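Rorside Boards > Parks, Trips and Dressing Up > Outfit planning

Thread: Matching shirts for the Tipoki trip - iron-on or get them printed?

bluegumbec
OK we are BOOKED and I can't sit still! Tipoki Park in June, two nights at the lake end, and my sister's lot are coming too. I want everyone in matching shirts for the first day, something with the river otter on it because the kids are mad about him. I've never made shirts before. Do I do iron-on at home or send them off? The Stameo site has a plain tee in a gorgeous mustard colour and I keep going back to look at it.

parkhopper_lou
Yay! Iron-on all the way, it's half the fun. We did ours on the kitchen bench the night before we left and the kids picked where everything went. My youngest put his otter on the back, upside down, and wore it till it fell apart. Stameo tees wash really well too, I've got the mustard and the dark green.

seamripper
Going to disagree with Lou. Iron-on cracks. You get one good day out of it, then it goes through the wash at the hotel and starts peeling at the tail. If you want them for both days, stitch them. Cut the otter out of felt and applique him on. It's slower but it's a proper shirt afterwards.

parkhopper_lou
Mine never cracked! You have to wash inside out, cold, and never put them in the dryer. And who has time to applique for a whole family?

seamripper
I do, apparently. Did a whole cousins' reunion one winter in front of the telly and loved it.
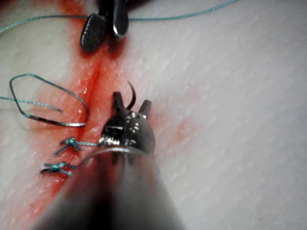 2 min read

Stitched vs stuck: from the Rorside Boards craft page

If you're new to sewing on felt shapes, wash the shirt first so any shrinking is over and done with. Pin the shape with the shirt lying flat, never stretched over your knee. Use two strands of thread in a colour close to the felt and go round the edge in small blanket stitches. Stretchy tees want a bit of tear-away backing on the inside. For iron-on, let the shirt cool right down before you peel, and do a test on an old tee. Either way, keep the design above the tummy so it shows in ride photos!

seamripper
That's the craft page I learned from. Small stitches, and don't pull them tight or the felt puckers.

bluegumbec
Oh that's so useful, thank you! I think I could manage blanket stitch. Has anyone ordered printed ones from Zeruvlow? They quoted me $146 for the whole family with names on the back, and I can't decide if that's mad.

tidewater_mum
We used Zeruvlow for Nan's birthday trip and I was rapt. Colours were bright, names were spelled right, and they're still going as pyjama tops. Order early though, ours turned up the afternoon before we drove down and my nerves were shot. Their kids' sizes run small, so go one up.

queue_jumper
$146 for shirts you wear once? That's a lot of lake pancakes. Buy plain tees in one colour and get everyone an otter badge at the gate shop. You can still find each other in a crowd, which is the whole point of matching.

tidewater_mum
You can't put a price on Nan in a purple otter shirt on the log ride, sorry.

queue_jumper
Fair, I'd have liked to see that.

parkhopper_lou
Also, pack a light jumper that goes OVER the shirts or bring long sleeves to go under. June mornings by the lake are freezing - we had our lovely shirts hidden under coats until nearly lunch. I do long sleeves under now, in a contrasting colour, and it looks great.

bluegumbec
Long sleeves under, brilliant! Right, my plan so far. Mustard tees from Stameo, felt otters for the kids' ones and iron-on for the grown-ups, who can be trusted with cold washing. Plain backs. I'll spend what I save on badges AND pancakes.

seamripper
Felt for the grown-ups too. You'll be sorry.

parkhopper_lou
She will not! Post photos when they're done, Bec. What colour are you doing the long sleeves?

bluegumbec
Thinking navy? Or would that be too dark with the mustard?

tidewater_mum
Navy's lovely with mustard. Get the otter's scarf to match.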